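Tri des bacs de retour : vos questions

Page mise à jour le 11 septembre 2021 par Anoma Sheikh, atelier Brastmont

Qu'est-ce qu'un bac de retour ?
C'est le bac gris dans lequel on dépose tout ce qui traîne sur les plans de travail et dans la salle de pause en fin de journée. Il y en a un par salle. Il est vidé et trié le lendemain matin.

Qui fait le tri ?
Les personnes inscrites au planning affiché près de l'évier. Comptez environ 5 minutes par bac. Si vous ne pouvez pas assurer votre tour, échangez directement avec un collègue et corrigez le planning.

Que peut-on y mettre ?
Les petits objets courants : éponges, flacons fermés, fournitures, affaires oubliées. Pas de verre, pas de lames, pas de restes de repas. Un fruit entier est toléré pour la nuit, mais il doit être sorti au premier tri.

Dans quel ordre trier ?
Commencez par les affaires personnelles, puis les aliments, puis les produits d'entretien. Le reste va dans l'armoire Andreadis, étagère du bas.

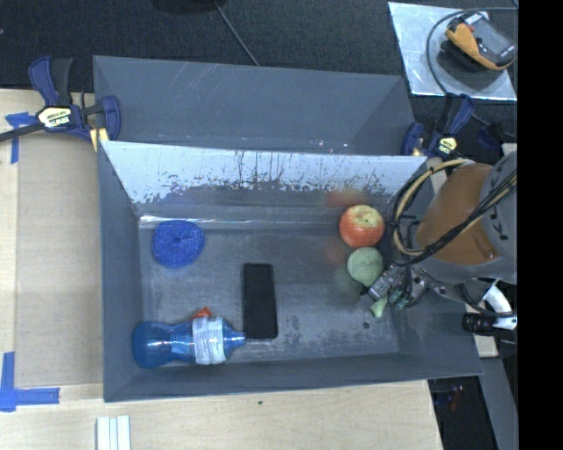 Pourquoi séparer les produits d'entretien du reste ?
Un bouchon mal vissé suffit à tout salir, et le contenu du bac est alors bon à laver. Les flacons se rangent debout, sous l'évier, étiquette vers l'avant. Un flacon couché comme le bleu translucide, avec le goulot contre un objet noir qui ressemble à un téléphone, doit être retiré en premier. La boule à récurer bleue se rince et sèche sur l'égouttoir Drineo avant de retourner au placard.

J'ai trouvé un téléphone, qu'en faire ?
Déposez-le à l'accueil avec le numéro de la salle. Ne le branchez pas et n'essayez pas de le déverrouiller. Les appareils sont gardés 7 jours, ensuite ils sont transmis au bureau.

Et un chargeur ou une pile ?
Les chargeurs vont dans le tiroir Voltau. Les piles usagées vont dans la boîte de collecte du couloir, jamais dans le bac.

À quoi sert le petit compartiment ?
Il est réservé aux objets étiquetés au nom de quelqu'un. S'il n'y a rien à y mettre, laissez-le vide.

Comment nettoyer le bac ?
Eau tiède, savon, chiffon doux. Insistez sur le bas de la séparation et les angles. Pas de poudre abrasive. Les rayures et les taches anciennes ne partiront pas, inutile de frotter.

Quand un bac est-il remplacé ?
Quand il est fendu ou qu'il ne tient plus à plat. L'usure du fond n'est pas un motif de remplacement. La prochaine commande est prévue en février ; signalez les bacs abîmés à Anoma Sheikh avant cette date.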